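Give the Boring Camera a Long Road

I have spent most of April driving a wheeled robot up and down concrete, and I have opinions about cameras. Strong ones! The question I started with was small: does our outdoor rover drive better when the operator looks through a fixed wide camera on the chassis, or through the fancy gimbaled unit everybody wants to bolt on top? The question I ended up with is why so few people test either one on a long straight stretch of nothing.
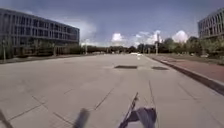
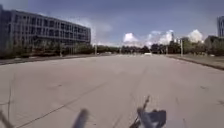

Two views from the fixed camera on the concrete, with the rover's own parts along the bottom edge and a small white vehicle far off near the trees.

Let me make the case for the fixed camera first, as it's the one I was ready to throw in a drawer. I had the Parneo gimbal on the bench for weeks before I ever drove with it, and on the bench it is a joy. You tilt the whole robot by hand and the picture stays level as if it were nailed to the wall. I showed it to everyone who walked past. The fixed camera, a plain little board in a printed housing, shakes when the robot shakes and tips when the robot tips, and on the bench that looks like a list of faults.

Then you go outside and drive. With the gimbal I kept losing track of which way the robot was pointing. The picture was smooth, the horizon was level, and I would push the stick forward and slide off to the left. My brain had taken the middle of the picture for the front of the robot, and a gimbal is under no obligation to agree with that. On the fixed camera I had a bracket and an antenna sitting at the bottom of my view the entire time, always in the same place, and I steered by them the way you steer a car by the edge of the hood.

I know the usual advice is to keep the robot's body out of the picture. It wastes pixels, it confuses the vision software, it looks messy in a demo. All fair. If you are training a detector you can mask those pixels once and forget them. But for a person with a controller in their hands, a bit of your own machine in view is worth more than the strip of pavement it covers. I'd go further and say you should pick which bit on purpose. An antenna leaning to one side tells you left from right at a glance. A flat bracket gives you a rough idea of pitch when you go over a seam. I got both by luck on our build, and on the next one I plan to get them by drawing them in.

Now the road. People test outdoor robots on obstacle courses (cones, ramps, a pallet, somebody's unlucky backpack) and those are fun, and I will keep doing them. They're also short. You drive, you turn, you stop, you look at the picture again with fresh eyes. Drift never has time to build up. On a long open run you find out within one pass if your heading wanders, because the curb that was comfortably off to your right is suddenly a lot closer. Slab joints are wonderful for this too. They're free lines on the ground, and any lens distortion you failed to calibrate out will bend them where you can see it.

We did 62 runs in all, split between the two cameras and two controllers, every run on the same stretch and at the same speed setting. I'm not going to pretend that's a proper study. The operators knew which camera they had, the light changed, and I was one of the operators. But the pattern was clear enough that I stopped arguing with it. We scored a correction each time the driver had to make a sharp stick input to get back on line. The gimbal runs collected 103 corrections and the fixed runs a good deal fewer, and most of the fixed camera's came from one afternoon when I was trying to drive and talk at once.

The controllers surprised me less, though they're worth a paragraph. The Branalby handset has short, stiff sticks and a dead zone you can feel. The Nnaji one has long soft throws and no real center, and it is beautiful on an arm, where you want to creep toward a part a hair at a time. I would pick it every day for arm work. For a rover on a straight line it's too polite. You breathe on it and the robot starts a turn, and by the time the picture shows you the turn you have already breathed on it the other way. Widening the dead zone to 6 percent in software helped, and going to 13 made it feel like steering a boat. Try a few values before you blame the hardware.

Latency deserves its own complaint. The gimbal's picture came to us through an extra processing box, and the box added a delay that I could not feel on the bench at all. I'd wave a hand in front of the lens, watch it on the screen, and call it instant. At driving speed the same delay was the difference between a small correction and a big one. If you only take one habit from this essay, measure delay with the robot moving, end to end, stick to screen. Bench numbers flatter everything.

What does the gimbal do well? Plenty, and I don't want to send anyone away from it. It is far nicer for looking around while parked. It's better for anyone watching who isn't driving, and a second viewer can get queasy on the fixed feed fast. Distant things are easier to make out when the picture holds still, and that matters if your job is inspection and the driving is only how you get there. On our Paltemon rover there's room for both, and that's where we have landed: fixed camera for the driver, gimbal for whoever is sitting next to the driver and asking to see something over by the trees.

I also think there's a habit of mind worth pushing back on. Cameras get compared by their footage. Somebody posts a side-by-side clip, one is smooth and one is jumpy, and the smooth one wins in the comments. The clip was never the job, though. A camera on a teleoperated robot is half of a control loop, and the other half is a tired human with thumbs. I have watched lovely footage from runs that were miserable to drive, and some of my cleanest lines came off a feed I'd be embarrassed to post.

So find a long, flat, dull piece of pavement that you're allowed to use. Get permission and put a spotter out there with a stop button. Drive the same line over and over with each thing you are thinking of buying, and write down the corrections as they happen, while your hands still remember them. Swap the order partway through, or you'll end up measuring your own practice. We have the two controllers to repeat next with the order reversed, and I'm hoping the Nnaji does better this time, as I really do love those sticks.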